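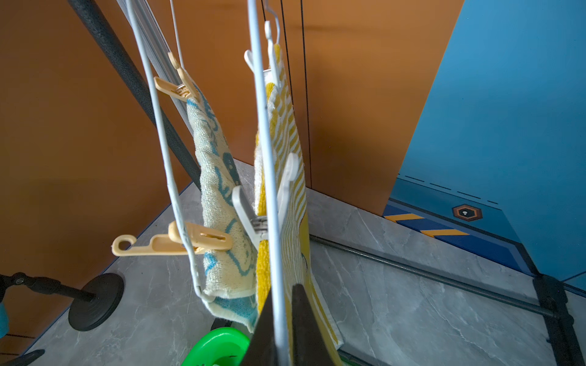

two towels on the wire rack, striped one and the faded blue one

Drying towels indoors, one pin or two?

dbergeron55
Joined November, 876 posts
I hang my terry towels on a white wire rack and they come out stiff. The older cream one with the blue print is the worst. It bunches at the bottom edge and that part is always the last to dry. The striped one does better. Would more clothespins help or should I fold them over the wire?
Darlene Bergeron

Codum
Don't fold. Double thickness takes twice as long in my apartment. Pin at both top corners and pull the bottom straight.

hevetard
Disagree. I fold mine over two wires with a gap between and they dry fine overnight. Pins leave dents in terry.

Codum
Dents shake out. A sour towel has to be washed again.

brosix_2
What's your spin speed? Mine only goes to 1000 and towels are still heavy when they come out. I run a second spin and skip softener.

dbergeron55
No idea on the speed, it's a dial with words on it. I do use softener.

D. Bouchard
Quit the softener first. It coats the loops. Snap each towel hard a few times before you hang it, and again when it's half dry. The hanging is a small part of it.

hevetard
Agree on the softener. Still wouldn't hang terry in a narrow fold like that, spread it out.

dbergeron55
OK, no softener this week and I'll spread the blue one across more wires. Will post again after the next load.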